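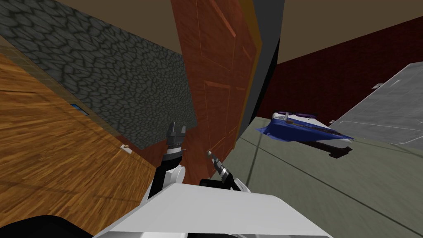
Wooden door and dark wall, on the slant.

September, getting on for half past four

Back on the linseed paint for the Leltetcombe doors, and I'm in a much better mood than last time I wrote in here! The new batch brushes out beautifully. I did the first test board before lunch and it just sort of melted down flat, hardly a brush mark in it, whereas the old lot sat there in ridges like a ploughed field.

What I changed, so I can find it again: 100 g of the boiled oil to 154 g of the earth green, both weighed on the small scales (the big ones are drifting again, I've put tape over the display). Mixed by hand with the palette knife until there was no dry powder left, then through the Hareck mill twice. Last time I only put it through once and I think that was most of my trouble. There were little gritty bits all through the film and I blamed the pigment, very unfairly. Sorry, pigment.

The second pass takes ages and the hopper needs babysitting. If you leave it, the paste climbs up the side and sits there doing nothing, so you have to keep poking it down with the wooden stick. Please use the stick and not a screwdriver. There's already a nick in the rim and I know it wasn't there in the spring.

Boards. All pine offcuts, sanded to 120 and wiped with a rag. Board A has knots sealed with shellac, board B has knots left bare, board C is the Olteanu primer underneath and everything else the same as A. I've written the letters on the backs in pencil this time, the marker bled through on the last set and came out purple at one end. One thin coat each so far. I really mean thin, you want to be working it out till your wrist complains. The bit I put on thick at the bottom of B, just to see, has already got a skin on it with soft stuff moving about underneath, and I expect it'll wrinkle. Leave it alone, I want to see how bad it gets.

Colour is a shade bluer than the scraping we're meant to be matching. I've held it up by the window and under the strip light and it's bluer in both, so it isn't just the light. My hunch is a pinch of raw umber, but the scraping has had years of sun and dirt on it and I don't want to match the dirt. Could somebody else have a look before I start fiddling? I've been staring at green all day and I no longer trust my eyes, everything in the corridor looks pink.

The Plastport tubs came, 40 of them, and the lids are better than the old ones, a proper tight click. I've filled one right to the brim and one halfway, both from this batch, and put them on the shelf over the sink. If the half-full one skins over and the full one doesn't then we'll know to decant into small tubs and stop wasting the last third of every tin (it makes me wince every time I peel one of those rubbery discs off).

Test number for the log is 119. I skipped a number by mistake, there's no missing board, don't go hunting for it.

Oily rags: I laid mine out flat on the rack outside and then dropped them in the water bucket. The bin by the bench had two rags scrunched up in it when I came in and they were definitely oily, I could smell them from the door. That's how fires start. Bucket, every time, even if it's one tiny rag and you're only popping out for tea.

Still to do
Second coat on all three once a fingertip comes away clean
Scrape the mill rollers again, there's green in the left-hand corner I couldn't reach
Order more shellac flakes, the jar is mostly dust
Find out if the Leltetcombe doors get their hinges painted too or if those come off first
Umber, but only after someone's looked at the colour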